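Clilier Enclosed Bench
Product no. 319

The Clilier is a three-sided bench for light handling and sorting work where a plain background and a clear surface are needed. It ships flat from Skilthorpe and is assembled on site by two people. The worktop is supplied fitted to its side rails. Panels and posts are packed separately.

Worktop
White, matte finish, rectangular. Depth 600 mm. The surface has no printed grid or edge lip, so paper goods and other thin items can be slid off the front without catching. Wipe with a damp cloth and mild detergent. Do not use abrasive pads, which leave shiny patches.

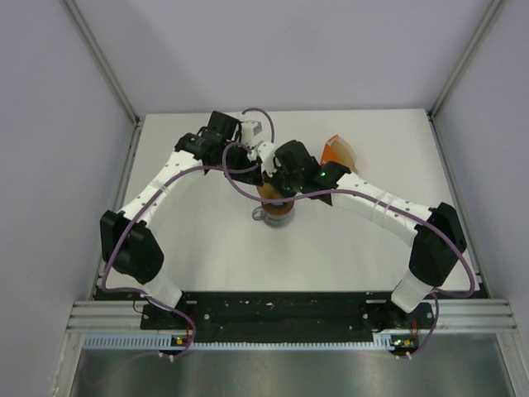
Clilier bench with pale gray-lavender panels and a brown paper coffee filter on the white worktop.

Panels
One back panel and two side panels in plain gray-lavender. The panels carry no load. Shelves, hooks and lamps must be fixed to the posts. Individual panels can be replaced without removing the worktop: loosen the post fittings, lift the panel straight up and lower the new one into place. Replacement panels are sold singly. State left, right or back when ordering.

Posts and rails
Gray metal corner posts at the rear, narrow metal rails along the left and right sides of the worktop. Small gaps at the corners are intended and allow for movement of the top. Do not fill them with sealant. Post fittings take a 6 mm hex key (not included). Retighten after the first month of use.

Loading
Spread loads evenly over the worktop. Equipment clamped at the front edge should be seated on a flat pad to protect the finish.

Ordering
Bench complete, spare worktop and single panels are available through Jardine. Orders placed in October ship with the revised assembly sheet. For drawings and fitting questions, contact Iwona Wieczorek, technical sales.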